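Stained table finds plenty of friends at Castgate

A table with a large dark blotch across its top has drawn 26 bids in the Castgate Hall sale, more than anything else in the catalog, including a perfectly clean one listed right after it.

Sheena Buchanan, who runs the sale, had planned to sand the top. She got as far as buying the sandpaper. Then the first offer came in at $40, and she put the sandpaper in a drawer. 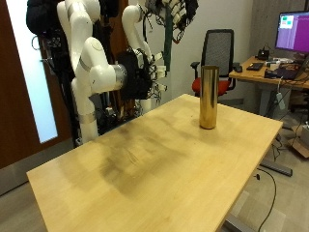 The table, stain included. The gold-colored cylinder is not part of the lot.

Theories about the mark include coffee, bike grease and a science project. Gillespie Gunn, bidding for his workshop, says he intends to add to it. Effie Baxter wants it for her hallway and has been told by her family to stop at $60. She is currently at $100.

Bidding closes Sunday at noon. The buyer must collect, and should bring a second person for the stairs. The clean table is still available, with no bids.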